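Darnport Housing Office
9 November 2025

1/5 The Darnport Housing Office will open applications for the Kitchen Repair Grant in April. The grant covers work on cabinets, drawers, counters and sinks in rental homes built before the Jatley Road expansion.

2/5 Last year the office received 869 requests and approved 283. Most of the requests turned down were missing the landlord's signature on page two. Please check this page before mailing the form.

3/5 Drawers and cabinet doors may be listed on one form. Each item needs its own line, with the room and the type of repair. Handles and pulls count as hardware – they do not need a separate estimate.

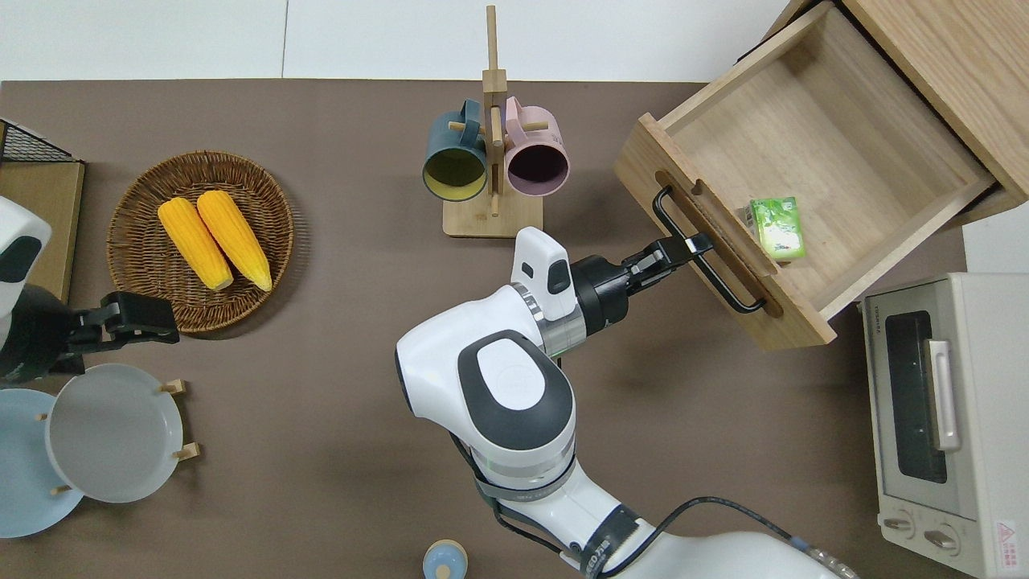

4/5 Tenants who applied last year and were placed on the waiting list do not need to file again. Their forms stay active for 60 days after the new round opens. Changes of address must be reported in writing to the Lu Street counter.

5/5 Households with a member over the age limit for senior services pay no filing fee. All others pay $25, by check or money order. Online payment through Flutent is available for renewals only – new applicants should pay at the counter or by mail. Forms in large print may be requested at either location.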